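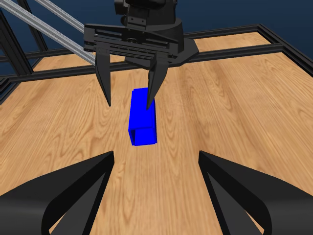 Simulated gripper over a blue test block in the Gomness bench cell. Rendering: Zilska

Zilska Publishes Practice Guide for Simulated Two-Arm Testing

HOLLECK, 9 January 2018 – Zilska today released a practice guide for companies that test robot handling tasks in simulation before moving them to a real workbench. The guide is free to download and applies to tabletop cells with 2 arms.

It sets out what a test report should contain. Each report must name the software version, list the size of every block used, and state the starting position of both arms. Failed runs must be reported along with successful ones. A task needs at least 1,000 simulated runs before results are published, or 2,000 if both arms hold an object at the same time.

The guide also asks that simulated results be labeled as simulated wherever they appear, including in sales material.

A draft was open for comment until December. The main change since then is a new section on keeping the arms apart when both are loaded.
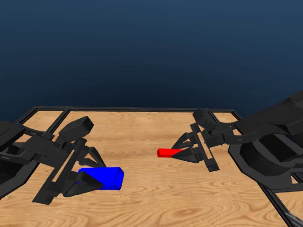
Availability

The guide and 5 blank report forms are on the Zilska website. Paper copies can be ordered from the Jabłońska print office. Companies already using the draft may keep their current forms until the next revision.

About Zilska

Zilska develops test methods for small automation cells and maintains the Gomness simulation package.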